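Home Products Research Kits Benchmarks Support Contact

Mivell Mixed-Object Sorting Kit, with the Kun grasp-selection method
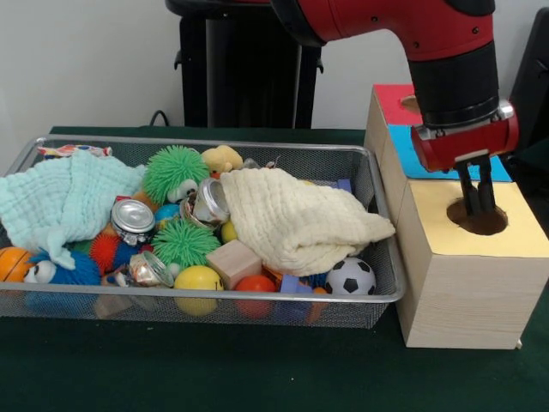 The Mivell kit is a physical test set for grasp selection in clutter. It was put together by Blair Jardine and Piroska Gulyás to replace bins of matching parts, where most published methods already score well and the differences between them are hard to measure. The objects are chosen to fail in different ways. Crushed aluminum cans return bad depth values from their bright surfaces, spiky rubber balls give no flat contact area, and the muslin cloths drape over the toys and hide their outlines. The drop target is a wooden block with a round hole in its top face, and a release counts only if the object goes into the hole.

What the method does

Kun ranks grasp candidates by the expected change in visible area after removal, then by contact quality. A cloth on top of the pile is therefore often taken early, even when a ball next to it would be easier to hold. Earlier rankers used contact quality alone and tended to leave the cloths for last, with several objects trapped under them.

The method needs one fixed camera and a gripper with two parallel fingers. It does not need object models. Training used 3,060 labeled grasps collected at our Clullside lab, and the label files are supplied with the kit.

Test results

Alun James and Magdolna Pintér ran the comparison in December. Each ranker was given 200 basket clears with the same object list and a new random fill each time. Kun used fewer attempts per clear than the contact-only ranker. The gain came almost entirely from baskets with a cloth in the upper layer - with the cloths removed, the two rankers could not be told apart.

Two failure types remain. Flattened cans lying against the mesh are often pinched together with the wire. Light cloth sometimes stays on one finger after release and has to be cleared by hand. Both are logged as failed drops, and neither is filtered from the data.

Supplied with the kit

Wire mesh basket with metal rim
Mixed object set, including soft toys, balls, cloths and cans
Wooden drop blocks with paper-covered tops
Label files and scoring sheet
Kun ranker, source and trained weights

The arm, gripper and camera are not included. Replacement cans are not sold; the manual gives a crushing procedure. Drivers for the Ekow controller are maintained by Győző Hajdu and are a separate download.

Order code: 224
Page revised: 27 Feb 2023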